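Open Day at the Zarnalcombe Workroom: Frequently Asked Questions

Last updated April 22, 2025

What will I see?

People recording household handling tasks with hand-held grippers. The recordings are used by the Semo project to teach robots to handle cloth and other everyday things. You can watch the work and ask questions while it goes on.

Is it a real house?

No. The rooms are furnished bays on one floor of the Orkley building, about 600 square feet in all. The bed bay is the one most visitors ask for. It has a made-up bed with a green sheet, and the operator works at the side of it with the grippers and a piece of blue fabric.
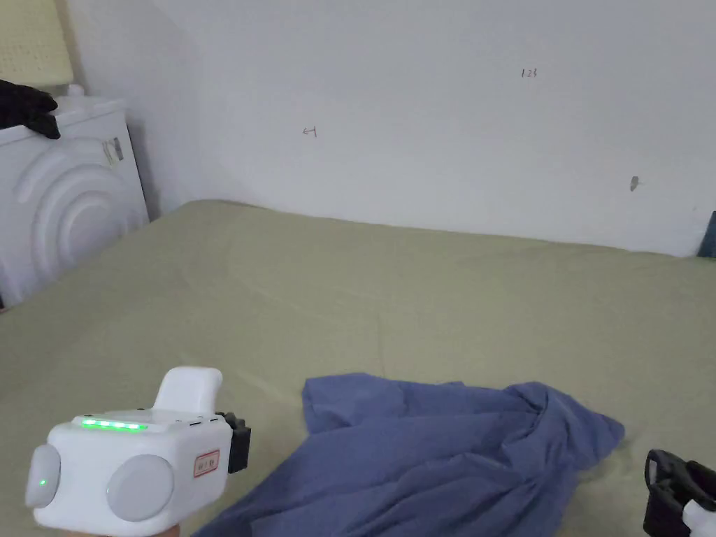 Can I try a gripper myself?

Yes, in the second half of the visit. Put your name on the sheet at the front desk when you arrive. Turns are short and a member of staff stays with you. The minimum age for a turn is 12. Younger children are welcome to watch.

Do I need to know anything about robots?

No. Staff will explain each step in ordinary words. If you want more detail, ask for Theresia Brunner, who runs the floor.

How close can I get?

Visitors stand behind the tape unless they are taking a turn. There are cables and long bars on the floor in places, so wear flat shoes and leave large bags at the desk. Please don't move anything on the beds or tables, even if it looks out of place. Phones and controllers lying on the sheet are to be left where they are.

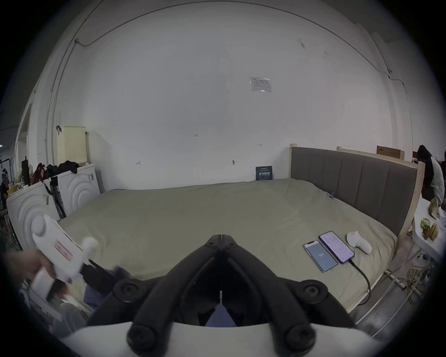 Bed bay, with a gripper at work and phones and a hand controller on the sheet.

Will I be recorded?

You may be picked up in the background. You will be asked to sign a form at the desk. If you would like to stay out of the recordings, tell us and we will show you the bays between sessions.

How do I get here and where do I park?

Use the Kadlec entrance. There is a free lot 400 yards down the road. The ramp is to the left of the main steps, and the elevator goes to our floor.

Is there a charge?

No, but you need to book. When the spring dates are full, the next ones are in August.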